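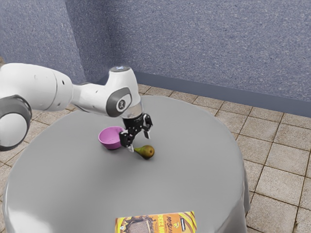 Anwara Khan thinks I have become sentimental about small companies, and she wrote me a long message to say so after my last piece on student consulting projects. A business school, she says, is there to teach people to run things, and a five-person start-up with a laptop and a borrowed desk has very little in it to run. Her students would learn more from a week inside a freight company with a proper payroll and a proper mess. I have been carrying that message around in my head ever since, through two train rides and a good deal of dishwashing, and I'd like to answer it properly, partly because I agree with more of it than she expects.

Let me start with the part she has right. A lot of these school and start-up weeks are badly set up. I've sat at the back of enough of them, with my paper cup of coffee, to know how the poor ones go. The founders talk for an hour on the first morning, the students nod and take notes, and by the second afternoon every team has drifted toward the same slide, the one with the two axes and the company sitting happily in the top right corner. I once saw a team tell Derico, a small outfit that handles bookings for piano tuners and furniture restorers and people like that, to expand into three more countries. Derico had 152 paying customers at the time, and the founder was answering the phone himself. He thanked them very kindly. I don't believe he wrote anything down.

So yes, I understand the complaint. But I've also seen it done well, and I keep going back to the spring when Kodikara came in with a problem that was small and dull and real. They sold a scheduling tool to dental offices, and people were signing up for the free month and then never opening it again. That was the whole assignment. There was no market study in it and no grand plan for growth. The students were given 20 office managers to call, people who had signed up and wandered off, and they had to get them talking.

Oh, they hated it at first! Calling strangers is awful, and grown men and women with ten years in banking behind them will do nearly anything to get out of it (one of them offered to build me a spreadsheet instead). But by the second day they had started to hear things. The managers liked the tool well enough. They just couldn't move their existing appointments into it without typing every one of them in again, and who has an afternoon for that, with a full waiting room and the phone going? A student found this out by asking one more question after the polite answer, and I don't know of any lecture that teaches a person to do that.

Anwara would say, and did say, that you could learn the same thing in a big company. Maybe so. In my experience, though, a visiting student in a big company gets walked around. There is a nice lunch, and somebody from human resources, and a binder. When Zulau hosted our group a few years back, with 2000 employees and a lovely building, my students met eleven vice presidents and, as far as I could learn, not one customer. They came home impressed and rather well fed. I asked them what the company was worried about and they looked at me as if I'd asked for its bank password.

What I would change is the length and the money. A week is too short, and everybody knows it by about Wednesday lunchtime, so to speak. Give it a month, two afternoons each week, and let the founder come back at the end and tell the class what she did with their advice, including the bits she threw out. And pay the company something. Trarport, which arranges shared deliveries for corner stores, gave up most of a working week to our students last October, and the check the school eventually sent came to 766 dollars. For a firm that size, a founder's week is a week of sales calls not made. If we think the learning is worth charging tuition for, then a fair share of it ought to go to the people whose business is being learned on.

I've written back to Anwara and asked her to come and sit in on the next one, all of it, phone calls included. She says she'll come if the coffee is better. I'm looking into the coffee.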